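4 Jun 2022
Hunstead Technical Courses, Unit 7: Open bins and mixed small goods

This unit covers the use of an open, straight-walled bin for holding small goods before sorting. The February handout is replaced by this one.

Bin walls should be taller than the largest item lying flat. Grey is the preferred wall colour. Most combs, brushes and hair clips come in strong colours and stand out against it. Place the bin on a level tabletop with the open side fully clear.

Items with teeth or bristles go in singly. Stacked combs interlock and take longer to separate than they took to load.

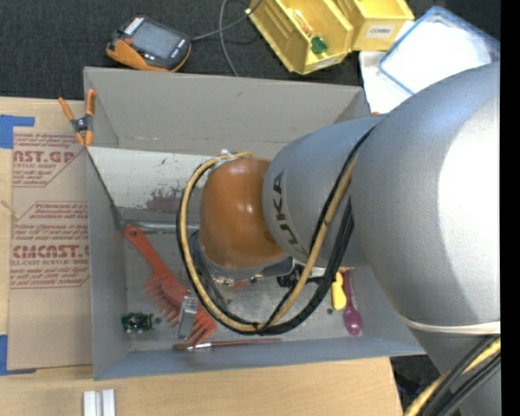 Fig. 1. Open grey bin on a wooden tabletop; large red-orange comb at left on the bin floor.

Scuffing of the floor is normal wear. Replace the floor sheet when an edge lifts. The Sturora sheet is rated for 3000 loads, the older Mostov sheet for 2000. Wipe down after every 89 loads and record it on the bin card.

Exercise: draw up a loading order for one comb, two brushes and a bag of clips. State which item goes in first.

Comments

sowah_evening: Does the bin card need a signature for each wipe-down or only the date?

tmk: Date only. It's in Unit 6.

binroom2: Our Mostov sheet is past 2000 and still flat. Leaving it in for now.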